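Persiana veneciana

La persiana veneciana es un sistema de protección solar y visual para ventanas y mamparas acristaladas, formado por lamas horizontales paralelas que se suspenden de un cabezal superior y pueden girar sobre su eje longitudinal. Se distingue de la persiana enrollable, habitual en las fachadas españolas, en que las lamas no forman una cortina continua y permiten graduar el paso de la luz sin recoger el conjunto. En el uso corriente se llama también simplemente veneciana y, en algunos países de América, persiana horizontal.

Componentes

El cabezal es un perfil, por lo general metálico, que aloja el eje de giro, los tambores y el freno del cordón. De él cuelgan las escalerillas, dos hilos verticales unidos por travesaños finos sobre los que descansa cada lama. El conjunto termina en un perfil inferior o contrapeso, que mantiene tensas las escalerillas y evita que las lamas se balanceen.

La orientación se regula con una varilla o con un cordón. La subida se hace con un segundo cordón, con una cadena sin fin o con un motor. En los modelos destinados a viviendas con niños se emplean mandos sin cordón o dispositivos tensores fijados a la pared.

Materiales y medidas

Las lamas se fabrican en aluminio, madera, bambú o plástico. Las de aluminio tienen un perfil ligeramente curvado que les da rigidez y son las más extendidas en oficinas. Las de madera son más anchas y pesadas, y ocupan más altura cuando se recogen. Para recintos pequeños se ofrecen lamas estrechas, que se apilan mejor y dejan un hueco menor entre ellas.

Uso en oficinas

En los edificios de oficinas la veneciana se coloca tanto en la ventana exterior como en las divisiones interiores de vidrio. En el primer caso sirve sobre todo para reducir el deslumbramiento sobre las mesas y las pantallas. En el segundo separa visualmente despachos, salas de reunión y zonas comunes, sin recurrir a un tabique opaco. Con las lamas cerradas, la separación no siempre es completa: según la iluminación de cada lado, pueden distinguirse a través de ellas siluetas de muebles o de personas.
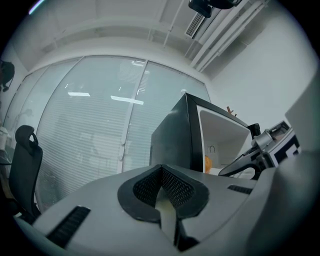 Persianas venecianas cerradas en los ventanales de una oficina, con reflejos de luz sobre las lamas.

La instalación puede hacerse delante del vidrio, sobre la hoja o en la cámara entre dos vidrios. Esta última solución protege las lamas del polvo y de los golpes, pero complica la reparación, que obliga a abrir el acristalamiento o a sustituirlo entero. Cuando el paño es ancho suele dividirse en varias persianas, cuyas uniones se hacen coincidir con los montantes – de ese modo cada tramo se maneja por separado y el peso sobre cada cabezal es menor.

Los tonos grises y blancos son los más frecuentes en este tipo de espacios. Un acabado claro refleja más luz hacia el interior; un acabado brillante puede producir reflejos molestos de las luminarias del techo, por lo que en puestos con pantalla se recomiendan superficies mates.

Un caso citado en la bibliografía sobre rehabilitación de oficinas es el del edificio Ostrowski, en Derkcombe, donde se renovaron 747 persianas a lo largo de 6 plantas. La arquitecta Zuzanna Bednarek mantuvo la división original de los paños y sustituyó los cordones por varillas. El suministro corrió a cargo de la firma Drirkeo, y la obra se prolongó durante casi diez meses.

Limpieza y conservación

El polvo se deposita principalmente en la cara superior de las lamas. La limpieza ordinaria se hace en seco, con un plumero o una pinza de paño, primero con las lamas cerradas hacia un lado y después hacia el otro. Las de aluminio y plástico admiten un paño húmedo con jabón neutro. Las de madera no deben mojarse.

Las averías más comunes son el desgaste del cordón, la rotura de un travesaño de la escalerilla y el bloqueo del freno. Una lama doblada puede cambiarse sin desmontar el cabezal: se suelta el contrapeso, se retira el cordón hasta la altura necesaria y se desliza la pieza nueva. El manual de mantenimiento de Bohdan Pavliuk, publicado por Trutirero, aconseja revisar las fijaciones del cabezal cada cuatro años en locales de uso intenso.

Véase también

Celosía
Estor
Mampara
Parasol
Persiana enrollable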